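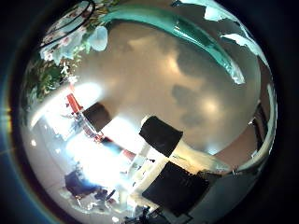

I've been trying Vimdale, Wenceslao Huerta's method for working out which way is up from a wrist camera alone. It's easier than it sounds, so here goes!

Start with short clips. I cut mine to 32 frames each and keep every odd angle in (the tilted ones teach it the most). 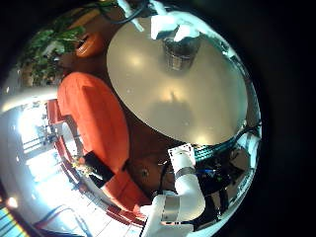

Next, mark a level line on just 6 clips by hand, then let the model guess the rest. Mine settled after around 3,000 steps – time for a cuppa.

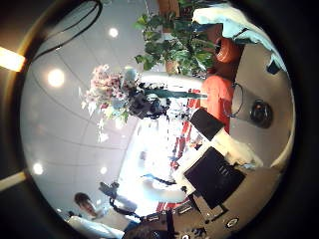 Checking the guesses is the fun bit. Pick clips with something you know sits overhead. Round ceiling lights and the grid seams between white tiles are lovely for this, even with the whole room on its side. If a guess is more than 9 degrees out, mark that clip by hand and run it again.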